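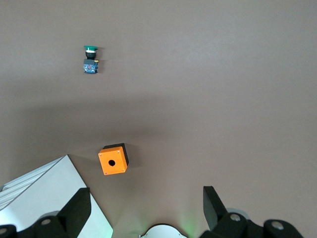 Dana Alix

November

Start with the button. Green mushroom head, wide flat cap, a blue contact block hanging off the back with its little brass-yellow screw. Then the box – orange face, black shell, one round hole waiting in the middle. Four tiny screws at the corners. Most of us press these things and never once see the inside.

I spent a morning at Bristel, a small repair shop in Mahama, where 3,055 of them came across the bench last year. Seven drawers of caps. Ten of contact blocks, labels half peeled. Smells of coffee and warm dust.

The job is quick if you know it. Lid off, cap through the hole, nut on, block clipped behind. Five minutes, they say. Mine took most of an hour and teh nut went under the bench twice.

Tightening is the bit to watch. Too loose and the whole head spins under your palm – too hard and you crack the lid. I did both. They kept the cracked one, its on a shelf by the kettle.

We use cookies to improve your visit. Accept all | Manage settings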